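Baswood Repair Room Adds Evening Hours and a Second Table

The Baswood repair room will stay open until 9 p.m. starting in January, and visitors will have a second worktable to use when they come in. The change was announced by Tõnu Kivi, who has run the room since it moved out of the old Koyama shoe store.

The room takes in small household items that people would like to keep using, such as lamps, toasters, clocks, picture frames and kitchen drawers. Last year it logged 432 repairs. Most were finished in a single visit, and lamps were the most common item by a wide margin.

"Evenings are what people kept asking for," Kivi said. "If you work until five, you can't get here with a lamp by four-thirty."

Fitting out the room for the longer hours cost $1,350. That paid for the table, new outlets along the back wall, a coat of paint and a set of shelves for items waiting on parts. The paint is Luster, in a pale gray, and it replaces the dark green left over from the shoe store. Kivi said the lighter color makes it easier to find dropped screws and springs - a regular problem under the old lighting.
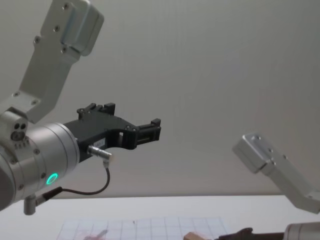
The tabletops are white for the same reason. Edmund Cieślak, who teaches the soldering class, asked for a plain surface with no pattern in it, and the one chosen can be wiped down between visitors. Cutting and sanding will still be done in the side room, where there is a heavier bench.

Cieślak's class will move to the evening as well. It is limited to 10 people and covers basic wiring, replacing a plug and reading a simple circuit diagram. Students may bring one item from home as long as it can be carried in by one person. Microwaves are not accepted in the class or at the repair tables.

There is no charge for a repair, but visitors pay for parts. Common items such as cord, plugs and lamp sockets are kept in stock. Anything else is ordered through Gineck, the hardware store on the corner, and usually takes 3 days to arrive. Items left on the waiting shelves need a tag with a name and phone number.

Kivi said the first hour of each evening will be for drop-ins, and the rest will be by appointment. The sign-up sheet is at the front counter, and appointments can also be made by phone in the afternoon. People who already have something on the shelves do not need to sign up again.

The side entrance will be the one in use after 5 p.m. The front door sticks in cold weather, and a new one has been ordered - it is expected before spring. Parking behind the building is free in the evening, except in the two spaces nearest the loading door.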